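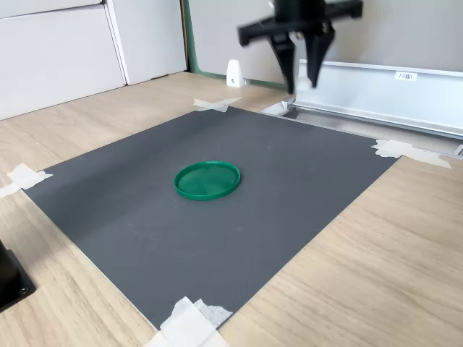 Iris: Prevention Teaching in Clinical Training, version 2

Iris is a table of teaching sessions taken from the published course outlines of 61 clinical training programs in the Clondberg, Salem and Clandwood regions. It covers physician, nursing and physician assistant programs. Each row is one scheduled session. The table records how much of that session was assigned to prevention, diet, exercise, sleep, tobacco, housing or other topics outside direct treatment.

The data describe what programs planned to teach. They do not describe what students learned, and they carry no information on patients.

Contents

sessions.csv — one row per session
programs.csv — one row per program, with region, program type and length in years
topics.csv — the 11 topic codes and their definitions
coding_guide.txt — rules used by the coders
changes.txt — differences from version 1

Files are UTF-8, comma separated, with a header row. Missing values are left blank. A zero in a minutes column means that the coder read the outline and found no time assigned.

Main fields in sessions.csv

session_id: text, unique across the table
program_id: text, matches programs.csv
year: integer, year of study, starting at 1
format: lecture, small group, clinic, lab or online
minutes_total: integer, scheduled length
minutes_prevention: integer, never larger than minutes_total
topic_main: one code from topics.csv
topic_second: one code from topics.csv, or blank
required: 1 for required sessions, 0 for electives
coder_note: free text, limited to 500 characters 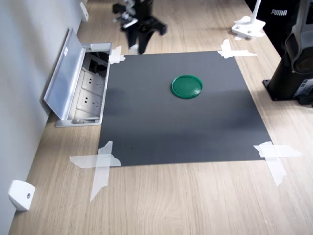
Gray mat taped to the desk at its four corners.

Source and coding

Outlines were collected in September from public program pages. Outlines behind a login were not requested. Two coders read every outline separately and assigned topic codes without seeing each other's work. Where the codes differed, the coders met and agreed on one. The original codes are kept in coder_a and coder_b so that agreement can be computed again with a different measure.

Session length was copied as printed. If an outline gave only a start time, the length was left blank. Sessions that repeat for separate student groups are entered once — the repeat count is in group_count.

Clinic placements were hard to code. Most outlines give a placement as a single block with no topic breakdown. These rows have format set to clinic and minutes_prevention left blank. Do not fill them with zero. Sums over minutes_prevention will be too low for programs that teach mainly in clinics, and comparisons between program types should leave clinic rows out or report them separately. 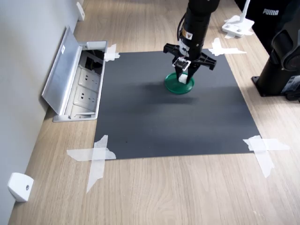 Gripper over the round green dish, with a small white block between the fingers.

Known problems

Salem programs tend to publish longer outlines than the others, so short sessions are better covered there.
Code T07 (nutrition) was split from T06 in version 2. Older results using T06 cannot be compared directly.
Some elective sessions may never have run. Outlines do not say.
Program names have been replaced by IDs, but a reader who knows the region could identify some of them.

Suitable uses

Comparing planned teaching time by topic, year or format. Testing text classifiers on course outlines. The table should not be used to rank programs or to judge the quality of their graduates.

License and updates

CC BY 4.0. Please cite the version number. Last revised 6th December. Corrections can be sent through the issue tracker and should include the session_id and a copy of the outline page.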